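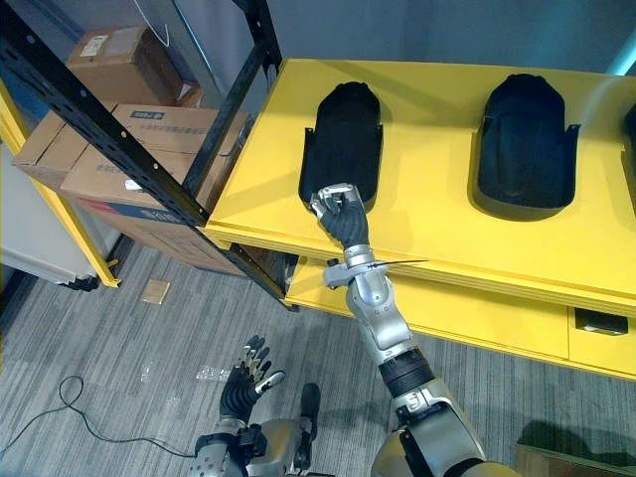

4.2 Setting up the shoe table

Read section 4.1 before you begin. The table must stand on a level floor, with the drawer side facing the person loading it.

1. Place the storage rack to the left of the table. Leave a gap of 40 mm so that the uprights do not rub against the tabletop.

2. Put small cartons on the upper shelf of the rack and large ones on the shelf below. Turn labels upwards or outwards.

NOTE: Tie back any cable that hangs from the rack before loading the shelves.

3. Wipe out each shoe-shaped recess with a dry cloth. Grit left in a recess will mark the sole.

4. Open the drawer by its black handle and check that it runs freely. Spare liners (part no. 396) are kept inside.

5. Lower one shoe into each recess, sole down and toe first. Do not force it. If the shoe sits proud of the tabletop, it is too large for the recess – use the Skirlow wide top instead.

CAUTION: Never sit or lean on the front edge of the table. Keep fingers clear when closing the drawer.

6. Lift shoes out by the heel. Do not pull on laces or straps.

Clean the yellow surfaces with warm water and mild soap only. Solvents will dull the finish. Check the recesses for wear after every 1,000 pairs and record the result on sheet 49.

For replacement tops, contact Ornik spares, Sorkuvside.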